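Tyson Petrenko spends most of his working day at a console in Parkovcombe, tying knots with instruments he moves from across the room. He leads the demonstration work at Kolten, where a robot is being taught to suture from recordings of people doing it by remote control.

"Everybody asks about the cutting," he says. "We don't cut anything. It's thread, all day."

The set now holds 655 demonstrations on practice pads. Petrenko did the first 50 himself and threw most of them out. He was pulling too fast, he says, and the robot learned to pull too fast.

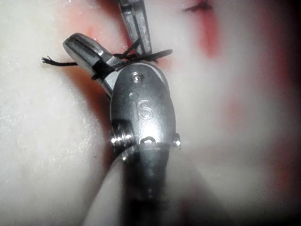

The wrap is where new operators lose time. "You have the thread around one jaw and you want to reach for the tail with it. If the loops slide, you start over. I tell people to keep the tail short and stop staring at the needle."

A trainee gets 3 sessions before anything is saved. After that, a bad run stays in the file if the operator recovered from it. Petrenko wants those. "A clean knot teaches it one thing. It also has to see somebody get out of a tangle."

He doesn't feel the thread at the console — there is no force feedback — so he judges tension by how the pad moves. Darley, the group's second site, is testing handles that push back. He has tried them once, on a Saturday, and liked them less than he expected.

"My hands were tired after 11 knots," he says. "Maybe that's practice. I'll go again in September."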